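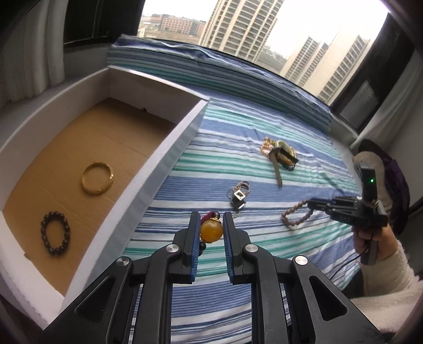

Can a machine put the laundry away yet?

A towel, sure, if you're patient and the towel is square. A whole mixed basket with socks and a fitted sheet in it still needs a person.

Gallery > Chores > Small Stuff

Home Gallery Notes Links Contact

I started this page in January after a long argument with my brother-in-law, Leobardo Solís, who is convinced that by the time his kids move out there will be a thing in the hall closet that rolls out and does the whole house. I am less convinced! But I like the question, and I like it best when it's asked about one boring chore at a time, so that's how I do it here. A chore, a picture if I've got one I like, and whatever I think that week. The bigger chores get their own pages, and this one is for anything that fits in your palm.

JEWELRY ON THE BED
A chain, a watch and a keyring on the stripes, a bangle and a dark bracelet in the foam box, and the beaded pendant hanging between two blue-padded fingers. I love the amber bead on the end of it.

I keep coming back to jewelry because it's such a mean little test. A mug has a handle and a mug stays mug-shaped. A chain doesn't have a shape at all, it has whatever shape you dropped it in, and if you pick it up by the wrong bit you've made a knot that costs somebody an evening. Beads are nearly as bad. Grab one bead and the rest go wherever they want. Then there's the watch with that square black face – stiff in one place and floppy in another, and you'd better know which is which before you squeeze.

People do this without looking. My sister Sarahí can talk on the phone, find an earring in a bowl of earrings and put it in, all with one hand. When I ask her how, she says "what do you mean, how." So who writes that down for a machine?

What I like about grippers you hold in your own hand is that they take all that cleverness away from you. You get two fingers, they open, they close, and that's your lot. I tried picking up a necklace with salad tongs on the kitchen counter to see what it would feel like (go on, try it, you'll be there a while) and what I learned is how much I use my fingertips to roll things, and how often I nudge a thing before I lift it. Tongs are terrible at nudging. By the end I was dragging the necklace to the edge of the counter and catching it as it went over, and I was very pleased with myself!

Some opinions, then, on where small stuff has got to.

PICKING UP ONE THING
Pretty good. If it's solid and sitting by itself on a plain surface, I'd trust a decent arm with it. I'd trust it less on stripes, maybe unfairly, but busy bedding fools my own eyes often enough.

PICKING ONE THING OUT OF A PILE
Hit and miss. Xóchitl Orozco has a repair counter over in Trenness and she let me hang around for a morning while she sorted watch straps. She pulls the pile apart with her little finger first, every time, and only then picks. I hadn't noticed that's a separate step until I saw her do it, and it's the step I'd want to see a machine do before I got excited.

PUTTING IT WHERE IT GOES
Better than I expected, as long as "where it goes" is a box. A box is forgiving. A hook is not, and a ring slot in one of those velvet trays is worse. Crisóforo Quezada wrote in to say his shop in Vollano looked at an automatic tray filler and the sales sheet said 200 pieces an hour. He asked if that was with chains. It was not with chains.

CLASPS
No. Come back in a few years. I can't do them either, not behind my own neck, so if somebody ever builds a clasp machine I'm first in line and I don't care what it costs.

KNOWING WHAT'S PRECIOUS
I don't know how to score this one. Aurelio Aguirre, who reads everything I post and disagrees with most of it, thinks it doesn't matter, a bead is a bead and you handle them all gently. Maybe so. But when I tidy my dresser I'm slower with my grandmother's things and quicker with the stuff from the market, and I think that's part of the chore too. How would you even tell it?

A couple of people have asked which chore I think goes first. My money is on the in-between ones: clearing a table into a bin, matching lids to boxes, emptying a bag out onto a bed and getting like with like. Dull, repeatable, nothing boiling, nothing that bites. If one of those gets done start to finish in a normal house, with the normal mess, no tape marks on the floor and no one hovering – I will buy Leobardo dinner, and he can pick the place.

If you've got a small chore you'd like me to grumble over, send it along. Buttons are next, and after that the drawer with the batteries in it.

Page last changed 10 April 2019 | Contact: use the form on the Contact page | All words and pictures copyright their owners | Back to top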